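Some notes on the set lunch at Elano, following three questions about it this week. I have eaten it twice now, once in the old format and once in the new one. Thread.

The old format was a fixed plate: soup, main, coffee, no choices. The new one is a short card. You pick a starter and a main, and the kitchen adds a side that changes daily. Pudding is extra.

Starters first. The beetroot soup is served lukewarm by design. It is strained and then loosened with buttermilk, so the texture is closer to a drink than to a purée. Acidity is high. If you don't like sour food, order the smoked trout.

The trout is flaked over warm potato with a horseradish cream. Portion is small. The potato is the better half of the dish: waxy, cooked in its skin, peeled afterwards, dressed while hot so it takes up the vinegar.

Mains. The braised pork cheek is cooked in dark beer and reduced until it coats the meat. No flour in the sauce as far as I can tell; the body comes from gelatine. It arrives on pearl barley, cooked like a risotto but stopped earlier. Grains still have some bite.

The barley was underseasoned on my first visit and correct on the second. Same dish, different day of the week, possibly a different cook. I would not read much into it.

The fish main is whatever arrived that morning. I had hake, roasted skin side down and finished with brown butter and capers. Skin crisp across the full width, flesh just set near the bone. This is the dish to order if it is on.

The vegetarian main is a cabbage wedge, charred hard and then steamed under a lid. The outer leaves are properly blackened and bitter. The core is sweet. It needs the mustard dressing that comes with it and there is never quite enough, so ask for more at the start.

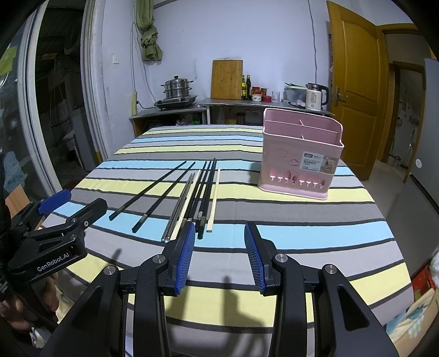

Side dishes. I have had a carrot salad with caraway and a bowl of buttered turnips. Both plain, both fine. The caraway was toasted whole and left whole, which some people will find tiresome to chew.

Bread is from Skurkine. It is a sourdough rye with a proportion of white flour, baked dark, and sliced thinner than it used to be. Served with salted butter at room temperature. There is no charge for it on the lunch card. There is a charge in the evening.

On Skurkine in general: the loaf keeps well. Cut side down on a board, no bag, it is good until the third day and useful for toast after that. The seeded version dries out faster. I have stopped buying it.

Drinks. The card lists beer from Grisa by the glass and the bottle. The pale one is the sensible match for the trout and the hake. The dark one is the beer used in the pork braise, and drinking it alongside makes the whole meal taste of one thing.

No wine by the carafe any more. The by-the-glass list is short and leans white. The house red is served too warm. Ask for it from the cellar shelf and they will bring a cooler bottle without fuss.

Coffee is from Kao. Filter only at lunch, brewed in batches, so timing matters. Early in the service it is clean and fairly light. Towards the end it has been on the hotplate and tastes like it. Order tea if you are sitting down late.

Pudding, if you want it: a baked curd cake, no base, served with stewed rhubarb when in season and with plum jam otherwise. The rhubarb should start again in May. The jam version is heavier and I would share one between two people.

Service is unhurried. Allow more than an hour for two courses. The gap between starter and main is the slow part, particularly if anyone at the table has ordered the fish, as it is cooked to order and everything else waits for it.

Booking: they hold the window tables for bookings and keep the counter for walk-ins. The counter is the better seat for one person. It is next to the pass, so warm, and you can see what is going out before you order.

Allergens are marked on the card with letters, key on the back. Note that the barley and the beer both contain gluten, so the pork cheek can't be adapted. The hake and the trout can. The kitchen confirmed this when I asked; please check for yourself as the card changes.

A correction to my earlier thread: I wrote that the soup was made with kefir. It is buttermilk. The kefir is in the dressing for the cucumber salad, which is on the evening menu only.

Several of you asked for the braise at home. Short version: brown the cheeks well, soften onion and celery in the same pan, add dark beer and stock in equal parts, cover, low oven until a spoon goes through. Lift out the meat, strain, reduce the liquid by half — then salt it, and only then.

Do not salt before reducing. I have done this and there is no way back from it apart from adding more unsalted stock and starting the reduction again.

Evening menu next, once I have been a second time.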